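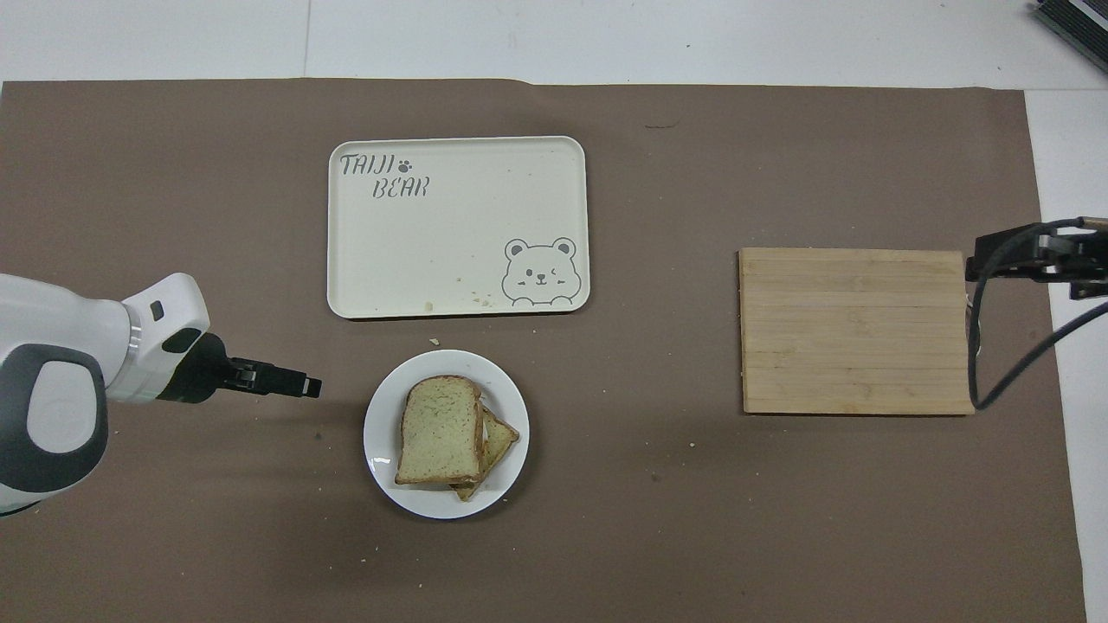
Home > Kitchen Table > Breakfast & Bread
Reading time: 7 minutes

How I do bread on a brown paper table (and where the crumbs go)

I eat bread every single day and I have a white table, so you can guess what most of my mornings used to look like. Crumbs in the joins between the panels, crumbs under my sleeves, crumbs in the post. I wiped that table so often that I'd started leaving the cloth out on it permanently, and then of course the cloth got crumby as well and I was just moving them from one end to the other.

So now I cover it with brown paper. A great big sheet of it, nearly the width of the table, with a little tray for the bread and a plate for eating off. I've had enough people ask about it after coming round for toast that I thought I'd write the whole thing down, including how I slice and toast the bread, as that makes a bigger difference to the mess than you'd think.

What you need

A roll or a big sheet of brown paper. Mine comes from Gasuleck, the packaging shop up by the station, and I get the 12 metre roll. You want it matt. I tried a shiny one with a sort of coating on it and the crumbs skated straight off the side when I put my cup down.

A small tray with a raised rim. It only needs to be big enough for a few slices. Plastic is fine, and rounded corners are a blessing when you come to wash it (I had a lovely square tin one for a while and picked old crumbs out of the corners with a cocktail stick, never again). I like a cream one with a daft bear on it. You might be more grown up than me.

A plate with a wide flat rim. I'll come back to plates, I have views.

Bread, obviously. A tin loaf with a domed top is what I'm working with here.

A bread knife that cuts. If yours tears, sort that out before you buy any paper.

Getting the paper down

Wipe the table first and let it dry properly. If there's any damp under the paper it cockles, and then your plate rocks about and it's like having breakfast on a ferry.

Roll the paper out with the curl facing down. It'll want to spring back up along the edges and the first one or two goes it'll drive you mad. What works for me is to roll it up the opposite way, quite tight, hold it for a minute while the kettle's doing its thing, and then lay it out again. You'll still get a bit of a wave along the edge and maybe a little curl somewhere in the middle of the long side. Leave it! I spent ages taping mine down and then the tape took a strip of paper with it when I lifted it, and all the crumbs I'd so carefully collected went on the floor.

I leave a strip of bare table along the far side and another down one end. That's where the butter dish and the jam live, because jam on brown paper is there for good. It also gives you something to get your fingers under when you want to lift the sheet.

Cut it with scissors if you're fussy. I fold, run a thumbnail down the crease and tear along the edge of the table.

Slicing

Let the loaf go cold. I know. I know! But a warm loaf squashes under the knife and you get those gummy little pellets that stick to everything, and they're much worse than proper dry crumbs to get rid of. If I've baked the night before it's perfect by breakfast.

Lay the loaf on its side if it's got a tall dome. The knife gets a grip on the flat side crust much more easily than on the top, and you don't get that collapsing thing where the last slice is a wedge. Long slow strokes, hardly any pressure. I slice on a board by the sink and carry the slices over on the tray, so the worst of it never gets anywhere near the table.

Go a bit thicker than a shop slice if you're toasting. Thin slices snap when you cut them on the diagonal and a snapped slice sheds from both sides.

Toasting

I do mine in two goes on a low setting. It dries the outside without turning the whole thing into a rusk, and you keep some softness in the middle. One go on a high setting gives you that brittle crust that explodes when you bite it.

Then stand the slices up against each other for a moment. Just long enough to find the knife. If you lay hot toast flat on a plate it steams and the bottom goes leathery, and on a plastic tray it's worse. I used to skip this and wondered why my toast was always sad on one side.

If you'd rather have it plain, have it plain. Half the time I do one slice toasted and one not, and stack them.

The tray and the plate

This is the bit visitors find funny, but bear with me (sorry, bear tray, couldn't help it).

The tray goes in the middle of the paper, towards the back, and the plate goes in front of it, as close as you can get it without them knocking together. The slices come over on the tray and you move them from there to the plate. The gap between the two is where crumbs fall, so keep the gap small. When I had the tray off at the other end of the table I was laying a trail like Hansel and Gretel every time I wanted another piece.

Lift the slices, don't slide them. Sliding drags the bottom crust along the rim of the tray and scrapes it like a grater. Pick up from the sides with a straight lift, over, and down. Tongs are good if it's hot, as long as you don't squeeze. A soft slice will keep the marks of whatever you picked it up with and it'll crack along them later.

Put the cut piece down first, then lay the whole slice across it at a bit of an angle. I started doing this to make it look nice for guests and kept it up because it's so much easier to get hold of the top one. If they're stacked dead square you end up pinching both and dropping one.

You'll find the crumbs gather along one side of the tray, the side nearest you, mostly. Good. That's the tray earning its keep.

Plates, as promised

I used a little Tsolakis side plate for years, the curved sort with no rim to speak of, and it's a pretty thing but the bread hangs over the edge and drops everything outside. A wide flat rim catches most of it. Plain white round ones are the easiest to find and you can pick them up for next to nothing second hand. My sister-in-law swears by a wooden board. It looks gorgeous, but a board with no lip just sends the crumbs to the table, so what's the point of all this?

Clearing up

Tray first. Tip it straight into the food bin, or out of the back door for the birds if you've got birds. Give it a tap on the bottom with the flat of your hand. If there was butter involved it'll need a wash, otherwise a dry wipe does it.

Plate next, onto the side by the sink.

Then the paper. Two people is easiest, one at each end, bring the long sides up so it makes a gutter, and pour. On my own I fold the far edge towards me, then the near edge over it, and carry it like a big letter. Shake it out and put it back down if it's still clean enough. Specks and the odd scuff don't bother me, it's a crumb catcher and not a tablecloth, but once it's got a grease patch it's off to be cut up for lighting the stove.

I get some 43 breakfasts out of a roll if I'm sensible. Fewer when people stay.

Things I've been asked

Can you use newspaper? You can, but the print comes off on the bread if you drop a slice butter side down, and on the table if you spill your tea.

What about one of those wipeable mats? I had a Prolora one, a silicone thing in a sort of putty colour. It did hold the crumbs, almost too well, I had to rinse it in the bath. If you've got a big sink you might get on with it.

Does it work for a sticky loaf, malt loaf or the like? Not very well. Put a bit of greaseproof on the tray.

Is a seeded loaf worse? Much worse. Poppy seeds especially, they go everywhere, and they'll find that bare strip of table and roll down into the joins. Use a deeper tray, or eat it over the sink like I do when there's no one in.

Which bread knife? Mine's an old Conia with a chip out of the handle. I'm not sure they still make it. Anything with a long blade and pointy rather than wavy teeth has been all right for me.

Next time I'm going to do the same sort of thing for scones, which are a different problem altogether, mostly down to flour.

Filed under: bread, toast, table bits, tidying up
979 readers found this useful
Contact | Copyright Kitchen Table Notes | Back to top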